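Two arms on the packing bench -- what happens to the rest of us?

biscuit_bev
Joined: July
I've packed selection boxes at Jokgate for 20 years. Now Clerar are setting up a pair of robot arms to put biscuits into trays, and we've been asked to help teach them.

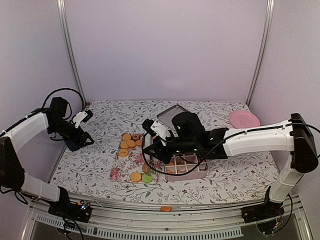

My worry is the chat, to be fair! There were up to 40 of us on that line at Christmas and you got through a shift by nattering. Ivana Escobar, our supervisor, reckons no jobs are going, but two of us have already been moved to labelling and I miss them.

tinlid
Sorry, but my wrists would have loved a robot. We got one at Dokirow and I've stopped wearing my splint. It's slow with anything crumbly, mind.

biscuit_bev
Fair point about wrists, mine are shocking. This one has to learn orange ones, a green one and a pink one, each to its own little square.
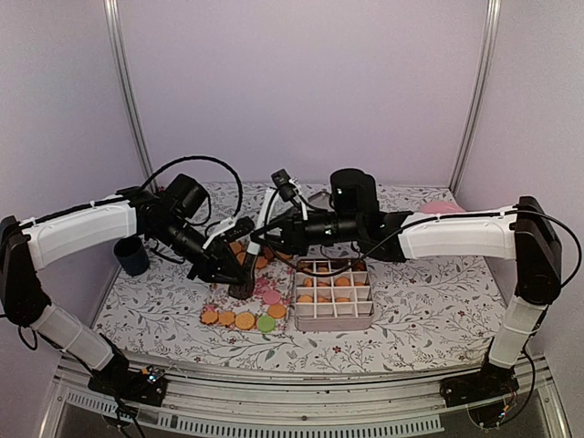 Reply from nightshift_ben
Jan 19, 2020

Don't swallow "no jobs are going". They told us that at Charpentier, then simply didn't replace anyone who left. Get it in writing -- and ask who gets the pay rise for minding the thing.

tinlid
Bit gloomy, Ben. Three of ours got trained up and they're on better money.

biscuit_bev
I did ask about training! Benjamín Olivares from the union is meeting them about it. What bothers me more is the fiddly stuff, like biscuits lying half on top of each other.

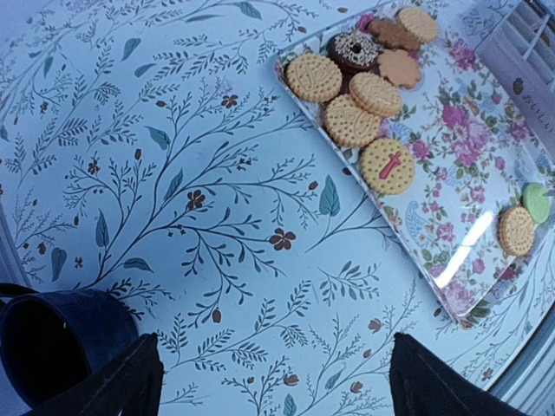

I can sort a heap like that without looking, and I'd like that to count for something when they do the new grades. Ben, what did you ask for in writing?

nightshift_ben
Hours, grade and breaks. Push hardest on breaks.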